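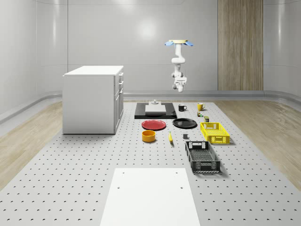

## 4. Building the bench scene in the simulator

Do this section before you drill anything. The layout you settle on in the simulator is the layout you will copy to the real bench in Section 6, and moving a plate on screen takes a few seconds.

You need:

- the Itetholm scene editor, installed as described in Section 2
- the arm model from Section 3, with its joint limits already entered
- a tape measure and the sizes of your own bench top
- the object pack (plates, mugs, bowl, crates, banana, small boxes)

All lengths are in millimeters. The editor does not convert from inches.

### 4.1 Set up the room and work surface

1. Open the editor and choose **New scene > Room, curved walls**. Leave the wall color at light gray.
2. Add the perforated work surface. Enter the length and width of your real top in the **Size** fields.
3. Set the hole pattern to match your top. Measure across ten gaps between holes and divide by 10. Measuring a single gap gives an error that adds up along the bench.
4. Add a floor strip on each side of the surface. The strips are for looks only and have collision turned off.
5. Save the scene. Use a short name with no spaces.

> **Note:** The white board at the near end of the surface marks the operator's side. Keep it in the scene even if your bench has nothing there. Every position in this manual is given as seen from that end, so "left" means left when you stand at the board and look toward the back wall.

### 4.2 Hang the arm

The arm in this build hangs upside down from overhead, with its gripper pointing into the work area. In the editor this is done with the round mounting plate.

1. Select **Add > Mount > Round plate** and place it over the center line of the work surface.
2. Set the plate height to the distance between your bench top and the underside of your real ceiling bracket.
3. Attach the arm to the plate. It will appear standing up, passing through the plate.
4. Set **Roll** to 180. The arm flips and hangs below the plate.
5. Open **Physics > Gravity compensation** and tick **Inverted mount**.
6. Run the **Home** pose. The gripper should stop in open air above the back part of the surface, clear of everything on it.

> **Caution:** Step 5 is easy to miss because the arm looks correct without it. If the box is not ticked, the settings file you export will carry the wrong gravity direction. On the real arm, the joints will push the wrong way when the brakes release. Check the box again before each export.

If the gripper is too low in the Home pose, raise the plate. Do not fix it by changing the joint angles, or the Home pose will no longer match the one stored in the controller.

### 4.3 Place the fixed items

Fixed items do not move during a run. Place them first and lock them.

1. Put the white cabinet at the back left, with its drawers facing the work surface. It may overlap the left floor strip.
2. Put the flat black board near the back center, directly under the arm.
3. Set the light gray block on the board, then the stepped gray fixture on top of the block. Use **Snap to top** for both.
4. Stand the wood-grain panel against the wall on the right.
5. Select all of these and press **Lock**.
6. Run **Check > Reach**. Any part of the arm's path that touches a locked item is listed by joint number.

> **Note:** The cabinet is the item most likely to show up in the reach check. Slide it farther left until the warning clears, and write down the new position for Section 6.

### 4.4 Place the loose items

Loose items are the ones the gripper will pick up or fill. Work from the back of the surface toward the front.

1. Place the black mug to the right of the black board, then the yellow mug to the right of that. Turn the black mug so its handle points right.
2. Place the small multicolored cube and the green box in front of the yellow mug.
3. Place the red plate and the black plate side by side, red on the left.
4. Place the bowl in front of the red plate. The banana goes to its right, lying front to back, and the gray cup goes to the right of the banana.
5. Place the two crates on the right side, yellow at the back and black in front. The black crate can sit at a slight angle.
6. Leave the long stretch between these items and the white board clear.
7. Press **Settle**. The editor drops each loose item onto the surface and runs 2,000 time steps.

Look over the items once the settling run ends. If one has sunk into the surface or slid away, its collision shape is wrong. Delete it, add it again from the object pack, and repeat step 7.

> **Note:** The crates have latticed walls and take longer to compute than everything else put together. If the editor slows down, set both crates to **Simple walls** while you arrange the scene. Set them back to **Full** before a test run, or the gripper fingers will not be able to enter the openings.

### 4.5 Test run and export

1. Set speed to 10 percent.
2. Run the **Touch all** program. The arm moves to a point above each loose item and returns to Home.
3. Watch the wrist as it passes the cabinet and the crates.
4. If the run stops with code 314, an item is out of reach. Move that item toward the back center and run again.
5. When the run finishes with no codes, choose **Export > Bench layout**. Keep a copy of the file outside the project folder.

Continue with Section 5, *Wiring the emergency stop*. Do not connect the exported file to a powered arm until that section is complete.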